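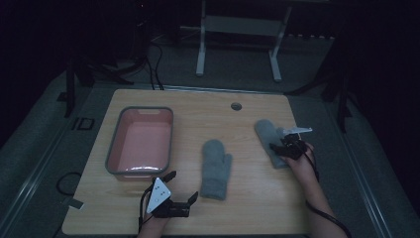 Eirlys Kneath asked last week why we don't start with the arm, when the arm is what everyone signed up for. Her point was that a gripper you wear on your own hand can't drop anything your hand wouldn't drop, so what does it teach you about the machine?

Quite a lot, and most of tonight's session is the answer.

Andgate Workshop, evening course
Handout 4: Hand-held grippers and soft objects
July 5, 2023
Notes by Alun Lougher

1. Why the hand comes first

The arm in this course will only ever have two fingers per side. Your own hand has five, plus a palm, and you use all of it without noticing. Strap the gripper on and you lose that. You find out quickly which jobs two fingers can do and which ones need a different plan.

Mittens are a good first object. They are light, they don't break, and they have no fixed shape. A block is the same block however you pick it up. A knitted mitten folds, and the fold depends on where you pinched it. Pick it up by the cuff and the thumb hangs one way. Pick it up near the top edge and the cuff swings underneath when you set it down.

The task is two mittens into one basin, one at a time. Do it slowly.

2. Fitting the gripper

Strap it over the back of the hand, firm enough that the body doesn't rock when the fingers close. If it rocks, the recorded position and the real position of the fingertips drift apart, and the run is useless.

Run the cable back along the forearm and off the near side of the table. Leave slack at the wrist. A cable pulled tight will turn your hand a few degrees and you won't feel it.

Check that each gripper opens fully before you start. The Brisell units stick a bit when the workshop is cold. Open and close them nine or ten times first.

3. Picking up cloth

Come in low. The fingers should touch the tabletop on either side of the fabric before they close. Wool squashes, so a grip that looks closed may be holding only fuzz.

Pinch, lift a few centimetres, pause, then move. Leave the pause in. When we cut the recordings up later, it marks the end of the pick.

Keep the idle hand still and in view. Last January's group let it wander and we threw out 318 runs.

4. Recording

Each pair does 200 runs over the next three sessions. The shared set stands at 1,492 good runs. Name files with your initials and the run number, nothing else. The Seo script chokes on spaces.

If you drop a mitten, keep going and pick it up again. Recoveries are worth having. If you bump the basin off its spot, stop the run, put it back and start over.

5. For next week

Read the Durbridge notes on finger pads, sections 2 and 3. Bring one soft thing from home, mitten size or smaller, plain colour if you have it. No toques with pompoms, they jam the fingers.

The workshop closes at nine. Coil your cables and put the grippers back on charge.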